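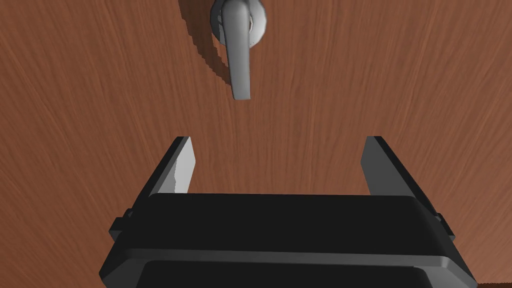

Doors and How They Work

A door is a part of a wall that can move. It lets people pass from one space to another, and it keeps out wind, rain, noise and animals. Most people open and close doors many times each day without thinking about them. Young visitors to the Bodin Museum of Building can learn how doors are made, why they swing, and what happens when a handle is turned.

The First Doors

People have used doors for a very long time. Before there were doors, families covered the entrance of a home with animal skins, woven mats or cloth. These coverings kept out some of the cold, but they could not be locked and they moved in the wind.

Wooden doors have been found that are more than 3,000 years old. Early doors were often made from thick boards held together with wooden pegs. They were heavy. Some of them did not have metal hinges. A post was left sticking out at the top and bottom of one side, and each post fitted into a hole in the stone. The door turned on these posts. This is called a pivot door, and pivots are still used today for very large doors.

What Is a Hinge?

A hinge is a joint that lets one thing turn while it stays fastened to another. The most common door hinge has two flat metal plates. One plate is screwed to the door and the other is screwed to the frame. The plates are joined by a thin metal rod called a pin. When the door opens, one plate turns around the pin and the other stays still.

An ordinary inside door has two or three hinges. A heavy door needs more, or it needs larger ones. If the hinges are too weak, the door will sag and its bottom corner will scrape along the floor.

Why Is the Handle So Far from the Hinges?

A door is a kind of lever. When you push on it, the door turns around its hinges. The farther your hand is from the hinges, the easier the door is to move.

You can test this with an adult. Choose a door that is not locked and open it slightly. Push it with one finger near the handle. Then push it with the same finger close to the hinges, on the flat part of the door. Keep your fingers away from the gap. You will find that the second push has to be much harder, although the door weighs the same both times.

What Happens Inside

Inside the edge of many doors is a part called a latch. The latch has a small piece of metal, called a bolt, with one sloping side. A spring pushes the bolt outward so that it rests in a hole in the door frame. The metal plate around this hole is called the strike plate.

When you press down on a lever or turn a knob, a rod inside the door turns as well. The rod pulls the bolt back against the spring. The door is then free to move. When you let go, the spring pushes the bolt out again. As the door closes, the sloping side of the bolt slides against the strike plate and is pushed in. Then it clicks into the hole. This click is the sound of a door closing properly.

Levers and Knobs

A knob is round and has to be gripped and twisted. A lever has an arm that can be pressed down with a hand, a wrist or an elbow. Levers are easier for many people to use, including small children, older people, and anyone whose hands are sore or full. The round plate that lies against the door behind a handle is called a rosette, or sometimes a rose. It covers the hole where the rod goes through.

Why Wooden Doors Stick

Wood takes in water from the air. In damp weather it swells, and in dry weather it shrinks. Wood swells much more across the grain than along it, so a door with upright grain becomes wider but hardly any taller. A door that closes easily in January may stick in August. Door makers leave a narrow gap, often around 3 millimeters, between the door and the frame to allow for this change.

Things to Look For

On your next walk through your school or home, look for:

- the number of hinges on the heaviest door you can find
- a door that slides
- a door that closes by itself, and the part that makes it do so
- a strike plate with scratches from the bolt

Words to Know

Bolt: the piece of metal that holds a door closed.
Frame: the fixed part around a door.
Grain: the lines in wood, made as the tree grew.
Hinge: a joint that lets a door turn.
Pivot: a point on which something turns.
Strike plate: the metal plate on the frame that receives the bolt.

School groups may visit the Door and Window Room on Thursday mornings. Classes from grade 3 and above are welcome, and groups of up to 12 children may use the workbench with an adult present.

Related Pages for Young Readers
How a Key Opens a Lock
Windows Before Glass
The Wosano Bridge and Its Arches
Why Do Stairs Have Rails?
The Old Mill at Tuka

Contact the Learning Office | Copyright Bodin Museum of Building | Back to top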